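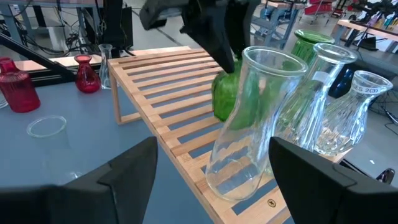 Grippers at a slatted wooden rack holding clear, green and dark blue glass vessels.

Call for participants: Elline handling rules, second draft

Edus is looking for people to test and comment on the second draft of the Elline rules, a set of good practice rules for robot arms that pick up, move and set down glass and other breakable items. The first draft was written by our own staff with help from Salazar, a packing firm that runs two-arm cells for tableware. It has been used in both places since last winter. We now want it read and tried by people who had no part in writing it.

There are 11 places. You do not need to be a safety engineer. We are most interested in people who stand next to these machines for part of their working day.

What the rules cover

The draft deals with shared work areas where one or more arms handle fragile objects and a person may step in to load, clear or fix something. It covers laying out the work surface, labeling objects, gripper checks, speed near glass, two arms reaching into the same space, cable routing, what to do after breakage, and the written record that goes with each run.

It does not replace your machine's manual, your own risk assessment, or any law or published standard that applies to your site. Where one of our rules is weaker than something you already have to follow, the stricter one applies, and we would like to hear about it.

Who we are looking for

Operators and teleoperators who handle breakable items with an arm at least once a week.

Technicians who set up or maintain grippers and wrist cameras.

People who write or enforce site rules, including small sites where that is one part of a bigger job.

Trainers who bring new operators onto a cell.

One or two people from outside robotics who handle glass by hand for a living, such as packers, lab glassware staff or museum art handlers. The first draft has a weak section on how to set a narrow-necked vessel down on slats, and a person who does this by hand will probably spot the trouble faster than we did.

You must be 18 or older and able to read and write in English. Participants who will run the trial tasks need regular access to an arm and permission from their site. Participants who will only read and comment need neither.

What you will do

All participants read the draft and send written comments on a form we provide. The form asks three things for each rule: whether you understood it, whether you could follow it on an ordinary shift, and what you do now. Short answers are fine. Please do not rewrite the rules for us at this stage. Tell us where they fail and leave the wording alone.

Trial participants also work through a series of handling tasks with the draft rules in force. The tasks use your own equipment and ordinary glassware that you buy secondhand. We ask for a mix of shapes, with at least one flared rim, one narrow neck and one textured body. You keep a run log and write down every time a rule was skipped, and by whom in terms of role. Names of individual operators do not go in the log.

Both groups join two video calls. The calls are recorded for note-taking and the recordings are deleted once the notes are agreed.

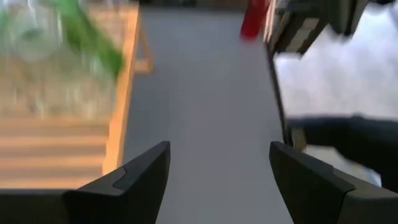 BRUNDINE, November 2025

Questions we want answered

Some parts of the draft are settled enough that we only need to know if they are clear. Others are open, and we expect participants to disagree about them.

Rule 3101 is the main one. It says that an arm may not cross over a surface with open gripper fingers at full travel speed while any unsecured glass stands within reach. Salazar's operators say this slows them down on long moves over clear table. Our own staff wanted it stricter. The present wording is a compromise and neither side likes it. We want run logs from sites that try it as written.

We also need views on these points:

Should the space between two work areas be kept clear at all times, or is it acceptable to park items there during a run?

When two arms reach toward the same rack, does the rule need to name which one waits, or is it enough that the site has decided in advance?

Should glass lying on its side be stood up or removed before a run starts? The first draft is silent on this.

Is a stick-on label on each vessel useful, or does it change the grip enough to spoil the task?

How far from the work surface should loose cables be kept, and who checks?

After a breakage, who may restart the arm? The draft says the person who cleared the glass. Several readers thought it should be someone else.

Pay and costs

Readers are paid a flat fee of 300 dollars. Trial participants are paid 3000 dollars, which covers their time, the glassware and the run logs. Payment can go to you or to your employer, but you need to tell us which before work starts. Half is paid when the agreement is signed and half when the logs or comment forms come in. We pay even if your conclusion is that the rules should be scrapped.

We do not cover new equipment. If a trial task would need a different gripper or a new sensor, skip the task and say so on the form.

Safety during the trials

You follow your own site's safety rules throughout. Eye protection and cut-resistant gloves are required for anyone who clears broken glass, and the arm must be stopped and locked out before anyone reaches in. A site that cannot lock out its arm can take part as a reader only. Report any injury to Edus on the same day, however small, and stop the trial until you have heard back from us.

How your comments are used

Comments are shared with the drafting group with your name removed. A summary, including points we decided not to accept and the reason for each, will be published with the third draft. Participants will be thanked by name only if they ask for it. You are free to discuss the rules with anyone. The draft is not confidential.

Run logs stay with Edus. We will not pass them to Salazar or to any equipment supplier.

How to apply

Send one page by email to Nelly Chambi, who is coordinating the review at the Edus office in Brundine. Please include:

Your role, and whether you are applying as a reader or for the trials.

The kind of arm and gripper you use, if any, and what it handles.

One rule at your site that people often skip, and why you think they skip it.

For trial applicants, a line from your manager or site lead giving permission.

A résumé is not needed. If you have worked for Edus or Salazar, mention it. It does not rule you out, but we will keep most places for people with no link to either.

Applications are read as they arrive, and the review starts in January. Everyone who applies will get a reply. The draft is available on request before you apply, and reading it first is a good idea if you are unsure which group suits you.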